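Switching Off in Stusbridge

My phone goes into a kitchen drawer at sundown, and for the first hour I still reach for it like a missing tooth. I started keeping a Sabbath again last September, after years of working straight through every weekend, and I'm still pretty bad at it! 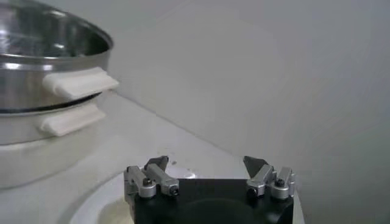 The steamer, with its white side handles.

I'd blame my job, but the truth is I'd just gotten out of the habit. Then I moved to Stusbridge, where the little congregation on Harusance Street has 9 regulars on a slow week (it takes ten for a full service, so you can guess how warmly I was greeted). They sat me by the radiator, handed me a prayer book and asked if I could carry a tune. I can't. They let me stay.

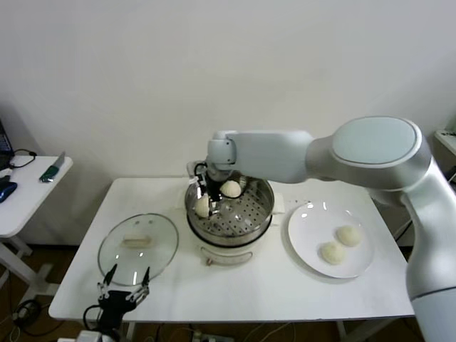

Do you have to be religious to keep a day of rest?
Plenty of people who never pray keep one anyway, and they seem to get a lot out of the quiet and the long meals.

My own rules are loose. No email, no shopping, no driving over to Braltside unless somebody needs me. I read, I walk by the river, I nap far too long. The first time I turned the phone back on there were 657 unread messages waiting – and five of them mattered. I answered those and went to bed.

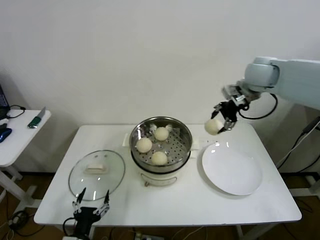 Three buns in the steamer, with a plate alongside.

I'm still working on the candles, which I light late more often than I'd like.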